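Maintenance of Robot Cells, Unit 6: Preparing the Stastari Assembly Cell

Notes for the practical part of the course

In this unit we look after one cell only, the Stastari cell in the Troststead workshop. You already know the arms from Unit 3, so I do not repeat the joint names and the brake test. What is new for most of you is the work on the table: how the computer tower and the parts fixture are placed, how the cables are led, and how we bring the cell back to a known state after somebody has moved something.

Before you come, please read the cell log for the last month. The log is a paper notebook and it stays at the cell. Students from the earlier group wrote down some changes of the gripper fingers, and these entries must be understood before anyone starts the program.

1. Start condition

The cell is in start condition when both arms are at the home position, the grippers are open, and the teach pendant shows no active warning. The speed is limited to 6 percent for all work in this unit. Do not raise it, also not for a "quick check". In the November session one group forgot to set the limit back after the demonstration, and we lost the rest of the afternoon with a bent finger.

Put the pendant in manual mode before you reach over the table. The person who reaches over the table holds the pendant. This rule has no exception. 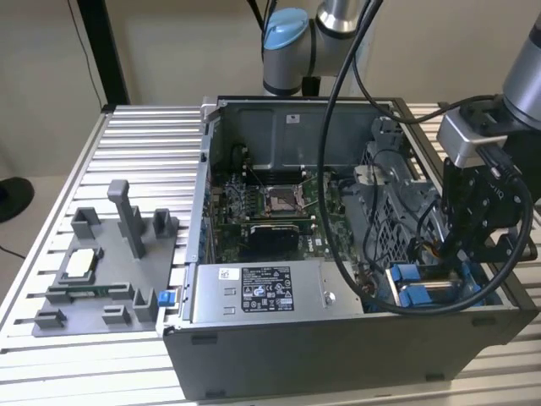 The reference of the whole cell is the table, and every other position is calculated from it. We use the slots of the aluminum extrusions as straight lines for aligning, and the fixture is set first. When it is fastened, you check it with the dial gauge along the front edge and then along one side. The computer comes second. It lies on its side with the side panel removed, so the motherboard faces up and the gripper can come to the parts from above. Notice that the CPU socket is empty at this stage and the memory slots are next to it, and that the drive cage stands on the right side of the case, where the fingers have much less free space than over the board. For this reason we teach the drive cage approach last, when your hand is already used to the pendant.

2. Setting the fixture

The fixture is 3D-printed, and printed plastic does not like strong force. Tighten the screws by hand first, in a cross pattern, then with the torque driver from the Moura tool box. If you feel that a screw goes in crooked, take it out again and look at the nut in the slot. Very often the nut has turned.

Clean each recess with a dry brush. Small chips of plastic can lift a part a little, and then the gripper closes on the wrong height. Do not use alcohol on the fixture, it makes the surface dull and the camera calibration suffers.

3. Leading the cables

An arm cable needs enough length for the full turn of the wrist and not more. Move each arm slowly by hand guiding through the complete work area and watch the loop all the time. It may not touch the case, and it may not go under the gripper. If it does, open the clamp above, correct the length and repeat the full movement. Write the clamp position in the log.

Loose wires inside the tower are a different problem. A finger can catch them easily. Hold them back with soft ties and never pull on a connector.

4. Checking the taught points

Load the program "Mustetti" and run it in single steps. There are 31 taught points. At each point stop, look from the front and from the side, and compare with the point sheet. The permitted difference is 2 mm over the fixture. If a point is outside of this, do not correct it immediately. Go back to the fixture and check the alignment again, as one shifted fixture will make all its points wrong in the same direction.

5. What you hand in

- the completed point sheet, signed by your group
- a copy of your log entry
- a short text (half a page) on one fault you found and how you looked for the cause

Bring safety glasses and closed shoes. Long sleeves must be rolled up before you enter the cell area.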